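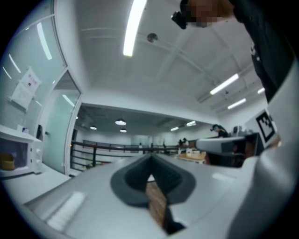 Countertop Microwave on a Shared Table: Setup, Bread Reheating and Cleaning

Revised Dec 7, 2018. Compiled by Mirko Bianchini, with corrections from Ornella Mancuso.

These notes apply to a countertop microwave with mechanical controls, used by several people in an office or studio. A built-in unit needs different clearances and is not covered. Where the manual for the oven differs from the text below, follow the manual.

1. Position

Set the oven on a flat, rigid surface that does not rock when the door is pulled. Test this before plugging in: open the door fully, close it with normal force, and watch the legs of the table. If a leg lifts or the top shifts, level the table first. A folded piece of cardboard under one leg compresses within a few weeks and should be replaced with a screw-in leveling foot.

All four feet of the oven must be on the surface. The door may swing out past the edge of the table, and on a narrow table it usually will. Keep that side clear of the walking route. Most side-hinged doors open to the left, so the person loading the oven should have free space on the right for putting down a plate.

Clearances, unless the manual gives larger ones:

Back: 4 inches
Sides: 3 inches
Top: 12 inches, nothing stored on it

The top is where the rule fails in practice. Napkins, tea boxes and bottles end up there within a day of installation. On many models the side or top panel carries vents, and a flat box placed over them traps heat. Provide a separate tray for these items on the same counter, at least 3 inches away from the housing. Labels already fixed to the oven by the maker or by whoever keeps the equipment inventory should be left in place and kept readable.

2. Power

Plug directly into a grounded wall outlet. Do not use a light-duty extension cord. The nameplate on the back lists input watts, and this is the figure to use when checking the circuit. Output watts, the number printed on food packaging, will be lower. The unit Gemma Mancuso measured for these notes drew 1,332 watts on a plug-in meter with a cup of water inside, and 1,354 watts on a second reading with a full bowl. Either one leaves little room on a 15-amp circuit for a kettle. If the breaker trips when both are used, move the kettle to another circuit.

Route the cord along the back of the table with slack in it. A cord pulled tight across the table top transmits every bump to the plug. Excess length can lie in one loose curve. Do not coil it tightly and do not run it under the oven. Keep it away from the front edge, where a bag strap or sleeve can catch it.

3. Bread and buns

Reheated bread is the most common complaint in a shared kitchen. The starch loses its firmness while hot, then sets harder than before as it cools. Small pieces go from soft to leathery in a few seconds of excess time, so the timer setting matters more than the power setting.

Procedure for one small bun at room temperature:

Wrap it loosely in a paper towel. If the crust is dry, dampen the towel and squeeze it out.
Place it toward the edge of the turntable. The center moves least and may sit in a cold or hot spot for the whole cycle.
Set medium power for 10 seconds.
Open the door, turn the bun over, and press it lightly. If the middle is still firm, repeat for 10 seconds.
Stop at 20 seconds total. Let it rest one minute with the towel on.

Two buns need more time, but less than double. Frozen bread should be thawed on low power first, then treated as above. Filled buns require a longer rest, as the filling can be much hotter than the dough around it. Break one open and check before eating.

A rotary timer is hard to set below one minute. On most of them the accurate method is to turn the knob past the two-minute mark, then back to the lowest position, and to end the cycle by opening the door while watching a clock. Return the knob to zero afterward. If it is left partway around, the oven will start as soon as the next person shuts the door, and running it empty can damage the magnetron.

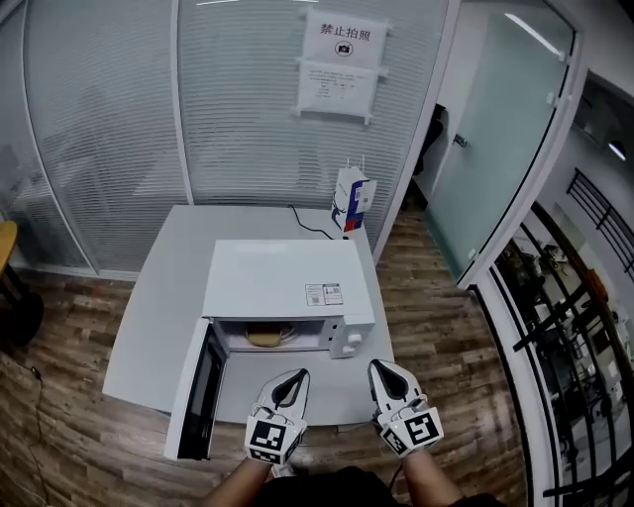
Leave the door open for a minute or two after each use. Steam from bread and soup condenses on the ceiling of the cavity and on the inner face of the door, and it evaporates quickly with air moving through. A door kept shut on a damp cavity holds odor and softens the paint around the spot welds. Do not hang anything on an open door or lean on it. The hinges carry the weight of the door only, and a sagging door will eventually fail to engage the interlock.

4. Daily and weekly cleaning

Daily: wipe the cavity floor under the turntable ring, the door seal area, and the handle or grip edge. A damp microfiber cloth is enough. Crumbs under the roller ring are the usual cause of a turntable that clicks or stalls.

Weekly: heat one cup of water with two tablespoons of white vinegar in a wide bowl for three minutes. Leave the door closed for five more. Put a wooden stirrer in the bowl before heating to reduce the chance of sudden boiling. Remove the bowl with a dry cloth, then wipe the ceiling first, the walls next and the floor last. Wash the glass plate in warm soapy water after it has cooled.

Do not spray cleaner into the cavity or at the control panel. Spray the cloth. Liquid behind a knob can reach the timer contacts. Where the knob pulls off, take it off once a month, with the oven unplugged, and clean the ring of grease behind it using a cotton swab.

For baked-on spots, make a paste of baking soda and water, leave it on for ten minutes, and lift the residue with a plastic scraper. Steel wool scratches the enamel and leaves fragments that arc. We tried Zalix degreaser on the outside housing, and it removed fingerprints without streaking. It left a film on the door glass that needed a second wipe with plain water. Tondimard wipes were too dry for grease but acceptable for the table top.

5. Table and surroundings

White table tops show coffee rings within an hour and respond well to the same baking soda paste. Rinse twice, as dried soda leaves a haze. Keep the area in front of the oven free for a hot dish: one square foot is sufficient. Put a trivet there permanently, preferably silicone, and people will use it.

Paper bags, takeout menus and packaging should not be stored against the back of the oven. A shopping bag can stay on the table at the corner as long as it is outside the clearance given in section 1. Empty it the same day. Paper bags with food in them attract ants, even on upper floors.

On laminate flooring, wipe spills right away along the direction of the planks. Water drawn across the joints works into the seams and raises the edges. A washable mat with a rubber-free backing is useful under the loading position. Rubber backing can discolor some laminates. 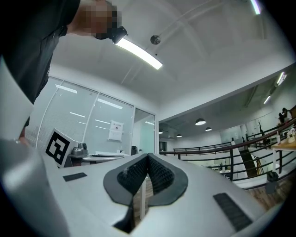 Glass partitions near a food area collect a fine layer of grease at face height and below. Clean them every second week, top to bottom, with one cloth for washing and another for drying. Frosted film needs more care than bare glass: no ammonia, no blades, light pressure toward the center of the film and never against its edge. Tape residue from paper notices comes off glass with rubbing alcohol. On film, use warm water with a drop of dish soap and wait. Mahsa Shirazi recommends mounting notices in a plastic sleeve with removable strips, which keeps the tape off the film entirely.

6. Faults

Light on, no heat: stop using it. The high-voltage parts hold a charge after unplugging and are not a home repair.

Sparks at one side wall: check the waveguide cover for a burned patch of grease. Clean it once cold. If the patch is charred through, replace the cover with the part listed for the model. Generic sheets from Senduvon can be cut to size with scissors, but measure the old cover first - the notches must match.

Turntable not moving: remove the plate and ring, clean both, and reseat the plate on the coupler.

Door closes but the cycle will not start: look for crumbs in the latch slots. If the slots are clear, the interlock needs service.

Corrections to the power section can be sent to Gemma. The cleaning schedule will be checked again in February.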